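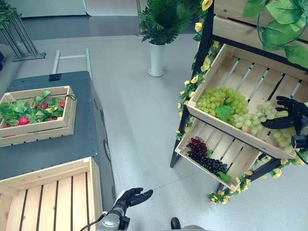

Equipment Planning Coordinator, Karance
Posted February 16, 2023

We're hiring someone to plan what we buy next, and we can't wait to meet you! Karance works on two-armed robots that handle produce displays, and since January the wish list has grown faster than the budget sheet. Hands, wrist parts, carts, shelving, crates, cables - it all needs a price, a delivery date and a person who knows where it stands.

You'd own the list. It has 388 lines right now, and you'd be the one to decide with us which of them matter this year. You'd get quotes from suppliers such as Verschueren and Simis, compare leasing a second arm set with buying one, and keep a spares plan for the fingers.
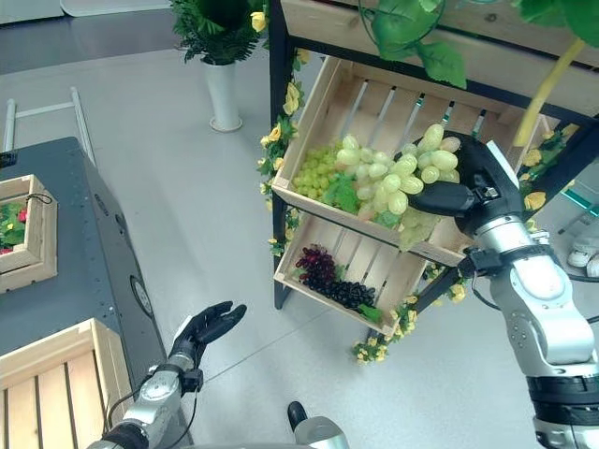
Grape picking at the display shelf.

Small stuff counts too. We want to set aside 400 dollars a month for props and displays, and any order over 200 dollars needs a second quote. If you like a tidy spreadsheet and also like being near the machines, you'll have fun with this one.

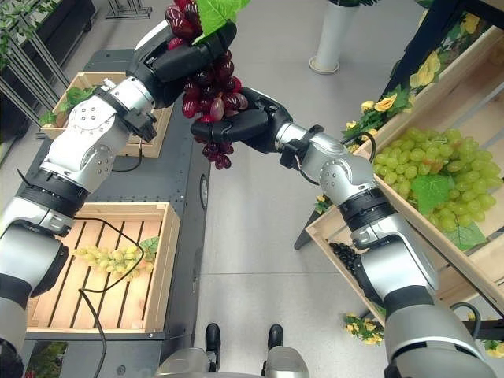 You'd sit a few steps from the test floor, so you can ask the engineers what they need while they're working. Some purchasing experience is a must. Robotics experience is welcome - we'll happily teach you the rest in your first 90 days.

The job is full time, on site, in the Ilham building. Send a resume and a short note on a purchase you planned well (or badly, and what you'd change) to Halvard Boström, Operations.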